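Fewer demos, better chosen: results from the Donside kitchen work

Most of you will remember the question Nneka Isah put up on the whiteboard last winter: if we could only keep a quarter of our demonstrations, which quarter would we keep? She and Damian Plattner now have an answer for the kitchen tasks, and it's a more useful one than we expected.

The starting point was the full Donside set, 1,000 teleoperated demonstrations of short countertop jobs: moving toy food between a plate, a cutting board and a toaster, opening and closing a drawer, pressing down a lever. Until now the practice in our lab has been to train on everything that passed a basic success check. Nneka's suspicion was that a good part of the set was doing nothing for the policy and that some of it was doing harm, mainly the demonstrations where the operator hesitated above an object for several seconds before committing to a grasp. A policy trained on those learns to hesitate too. Anyone who has stood beside the arm waiting for it to make up its mind will know the behaviour.

Her method, which the group has taken to calling Kofler after the script it grew out of, scores each demonstration in two passes. The first pass looks at the motion alone and marks down long pauses, reversals and repeated approaches. The second trains a small policy on random subsets and checks how well it predicts the actions in the demonstrations it hasn't seen. Demonstrations that improve the prediction for others get a high score. The ones that only help predict themselves get a low one. The two scores are added with a weighting that Damian tuned on a separate set of tasks.

Keeping the top 285 demonstrations gave a policy that finished more trials than the one trained on all 1,000, and it trained in an afternoon. A random selection of the same size did clearly worse than either. The gap was widest on the toaster tasks, where the slot leaves little room for error and the bread has to arrive upright.
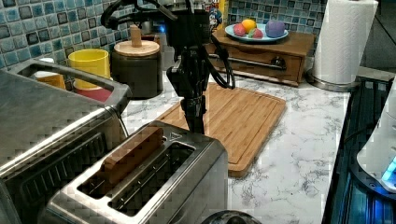

Damian is careful about how far to push this. Each task was evaluated over 15 trials per policy, enough to separate the selected set from the random one but not enough to say much about the smaller differences between weightings. He also points out that the motion pass can be too strict. In an early version it threw out nearly every demonstration in which the operator missed the first grasp and tried again, and the resulting policy had no idea how to recover from a miss. It would close on air, lift, and carry on to the toaster with nothing in hand. The current version treats a retry as a reversal only if the second attempt also fails. That one change brought recovery back without adding much to the size of the set.

There was some discussion at the group meeting about whether the result will hold outside the kitchen. Liesl Prantl tried the same scoring on the older Farnari drawer data and saw a smaller benefit. Her explanation is that those demonstrations were all collected by two operators with a lot of practice, so there was less to throw away. Ambros Prantl would like to see it run on a set with deliberately mixed skill levels, and has offered to be the unskilled operator.

The other open point is cost. The second pass means training many small policies, and on the full set it took 290 hours of compute spread over the shared machines. That's a one-time expense for a fixed set, but it rules out rescoring every time somebody adds a day's collection. Nneka is working on a cheaper approximation that scores new demonstrations against a stored reference group – early numbers are promising for pick-and-place and poor for anything involving the drawer.

The scoring code is in the Jellavard repository under the selection folder, along with the list of 285 so that others can train on the same subset. Please use the list as it stands if you're comparing against these results. Ottilie Holzer is organizing kitchen bench time for November, and anyone wanting to run their own selected set should send her the tasks and the number of trials. Saturday slots are open as well, though you'll need a second person in the room.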